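Dutik Meal Tray Automation: Second Progress Report to the Kurngate Fund

Prepared by Doina Nikolovski, operations lead, Nilmont Kitchens
2022-12-21

Summary

The grant pays for a two-armed robot, called Dutik inside the company, to take over part of the tray assembly work at our Omerović Street kitchen, and for retraining the people whose jobs change as a result. Work on the robot side is one stage behind the original plan. Work on the staffing side is on plan. We are not asking for more money. We are asking to move one budget line, as explained under Budget.

What the work is now

The kitchen packs breakfast and lunch trays for care homes and two day centers. Each tray gets a main dish, a plate or bowl with the cold items, and a piece of fruit. The fruit station is at the end of the line. The person there takes a piece of fruit from the crate, checks it for bruising, puts it on the plate and slides the plate to the next person. In November the station handled 1163 plates on its busiest day.

It is the job people least want. The complaint we hear is about standing in one spot and making the same reach for a full shift, and the injury log supports it. Of the wrist and shoulder complaints recorded on the line this year, 6 came from the fruit station.

Robot work since the last report

The robot is in the practice room across the hall from the kitchen and will stay there until the safety review is finished. Haris Trajkovski and Zlatko Đorđević run it. They work with a plate, a small set of fruit and plain tables at the same height as the line.

In the first report we said practice would start with bowls. We changed this to flat plates after the kitchen switched its breakfast service. The change cost us time, and most of the delay comes from it. The arm paths had to be recorded again from the start, and the old recordings could not be reused.

At the end of this period there were 1810 recorded practice runs. A run is one piece of fruit handled once, whether or not it ends up where it should. Haris reviews each one and marks it as usable or not. Runs where the fruit rolls are kept in a separate group, and he wants more of them before he changes the grip settings.

Cable routing on both forearms is still a concern. The cables are outside the arm covers and make a wide loop at the wrist. On the practice table this is acceptable. On the line, with people and carts close by, it will not be, and the safety review will not pass it. Zlatko has drawn a sleeve that keeps the cables against the arm. A test version is on order.

Practice table, plate placement work:

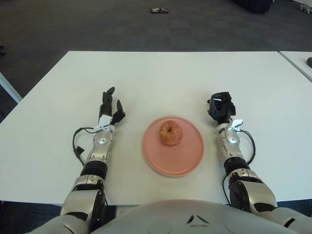
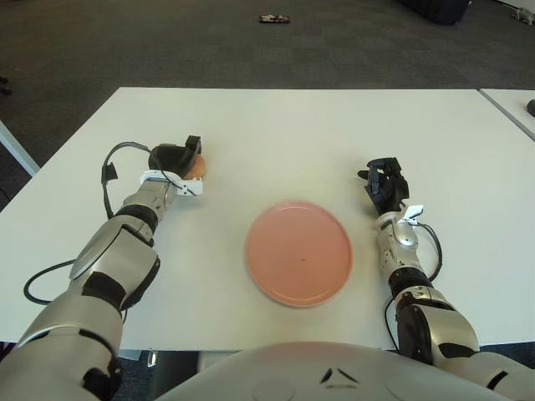
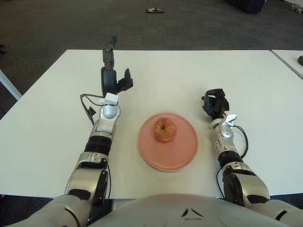
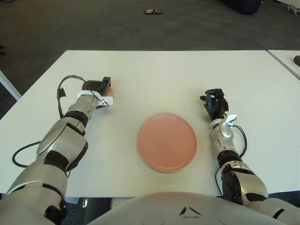 Checking for bruises remains a human task. We looked at having the robot do it with its own camera and decided against including it in this grant. The plan is for one person to check and load fruit into a feed tray at the start of each batch, and for the robot to place from the feed tray. That keeps the judgment with someone who knows fruit and takes away most of the reaching.

What changes for staff

Four people rotate through the fruit station now. None of them will lose hours. This was a condition we set with the staff before applying, and it is written into the shift agreement signed by Spyros Kelmendi as line supervisor and by the staff representative.

Two of the four will train as cell attendants. An attendant loads the feed tray, starts and stops the robot, clears dropped items and writes up faults. The pay grade is one step above line packer. The other two move to special diet trays, where we have been short since spring and where errors matter most.

Training began in November. The attendants have had their first sessions in the practice room, mostly on stopping the robot and approaching it safely. They asked for a stop button on each side of the table, and we have agreed to fit both. They also asked that faults be written in ordinary words instead of codes, and Haris is rewriting the messages with them.

Not everyone on the line is comfortable with the project. Spyros held a meeting after the lunch shift and the main question was whether other stations would be next. We answered that this grant covers one station and that there is no plan for others. Some staff were not satisfied with that, and he will hold the meeting again once the safety review results are in, so that people can ask about something definite.

The first report assumed the attendant could also cover labeling. After watching the sessions, Spyros does not think this is realistic during the first months, and I agree. We now plan for a full attendant on each shift. The labor saving will be smaller than we told you. The reduction in repetitive reaching should be the same.

Budget

Spending is within the approved total. Edin Obradović, who keeps the project accounts, has sent the detailed statement separately. We request approval to move the unspent bowl fixtures money to the cable sleeve and the second stop button. No other lines are affected.

Next period

The safety review is the first item and everything else depends on it. If the cable sleeve arrives as quoted, the reviewer can see the robot with the sleeve fitted, and we would sooner wait for that than book two visits. After the review the robot moves to the end of the line and runs beside the existing station, with a person still placing fruit for the actual trays. We will compare the two for a full menu cycle before any trays placed by the robot leave the building.

Spyros will go on keeping the wrist and shoulder log in the same form as before, and the next report will include the figures for the fruit station and for special diets. Please send questions on the budget request to Edin and on anything else to me.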